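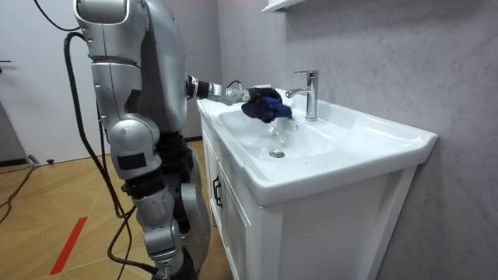

Starkmont, Oct 11, 2019

The washing of small dark articles by hand at the bathroom sink has been the established practice of this household since August, when the laundry room was closed for repairs to the floor. The present entry records how the work is done and what has been learned in the meantime. It is posted at the request of Radka Trajkovski, who wrote to ask whether a navy cloth can be rinsed over white ceramic without leaving a tint.

It can. The basin in our bathroom is wide and rectangular, with a flat rim and a white bowl, and any color left in the water shows against it at once. I regard this as an advantage. In a steel kitchen sink one is obliged to guess when the rinse is finished, whereas over a white bowl the water may simply be watched until it runs clear.

The procedure is as follows. Dark cloths are washed separately from all other items for the first 3 washes. The bowl is wiped out beforehand, particularly near the drain, where toothpaste tends to collect. Cool water is used throughout. A small amount of plain liquid soap is worked into the fabric, and the cloth is left to soak for no longer than 40 minutes. We previously allowed dark cottons to soak overnight and do not recommend it.

For rinsing, the drain is left open and the tap is set to a thin stream. A full stream strikes the fabric and splashes onto the wall, and ours has a mottled gray surface on which dried drops are hard to see and therefore easy to neglect. The cloth is held in front of the spout, bunched at the top with the remainder hanging toward the basin, and the water is permitted to pass through it. It is then turned and the other end is rinsed in the same manner.

Wringing should be gentle. Doina Radulović, from whom I received most of my instruction in these matters, rolls the cloth in a dry towel and presses down with both forearms. I have adopted her method for anything with a hem — twisting had pulled two of our older cloths permanently out of square.

A word concerning the vanity itself. It is white, with recessed panels, and water that runs over the rim settles along the lower edges of those panels. They are to be dried after every session. We purchased ours from Grgić, and the dark handle on the left door was a later choice that I continue to find satisfactory. The single-lever faucet is likewise to be recommended for this work, as the flow can be adjusted with a wrist when the hands are soapy.

Drying takes place on the rack in the hall, away from direct sun. The laundry room is expected back in use before winter, although the tile order from Nillo remains outstanding, and I shall report on the new arrangement once the floor has been laid.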